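Budgeting for a two-armed bench unit with five-fingered hands: what are we likely to overlook?

Posted by Selma Matić

Our department at Dillalberg is preparing an equipment request for a two-armed unit to handle light packing materials. The supplier, Essien, has quoted for the arms and hands only. The items we wish to handle are thin plastic bags, film, cloth, cards and inflated balloons. I should be grateful for advice on what else ought to appear in the request, which must be submitted in June.

Holness

We run a pair of white arms over a dark table with a black backdrop behind it. Before requesting prices, I would advise you to write down your hardest task and ask each supplier to demonstrate it. Holding a thin bag by its two corners is a fair choice, as both hands must work close together.

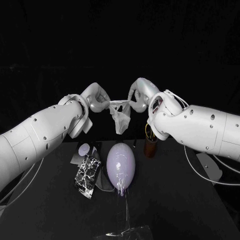 Items to include in the request

Spare fingers or a spare hand. We set aside 2400 for parts in the first year and spent all of it.
Table, backdrop and fixings. Our quotation did not cover them.
Cable guides. Loose cables hanging beside the arms take up table space, and this should be allowed for in the layout.
Consumables. Bags, balloons, tape and film are inexpensive, but they require a budget line of their own.

With regard to hand tools, ordinary scissors with looped handles may be kept upright in a cup towards the back of the table, where a hand can approach them from above.

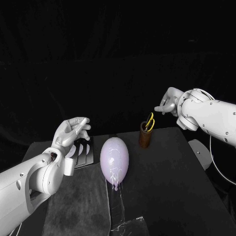

Please also confirm the delivery period in writing. We were quoted 90 days, and the hands followed 10 days after the arms. Acceptance tests should not begin until both have been received.

Remedios Bravo

I agree with the above, although I would place training before spare parts. Three members of staff attended the Faltik course and it was money well spent. You should also settle your rules on sharp tools before purchase. Once a hand is carrying scissors over the table, somebody must be responsible for the stop button.
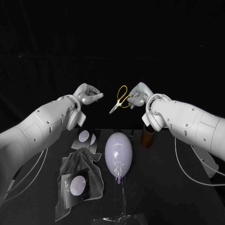
That duty should be costed as staff time. Our first request omitted it and was returned to us for correction. I cannot comment on Essien's prices.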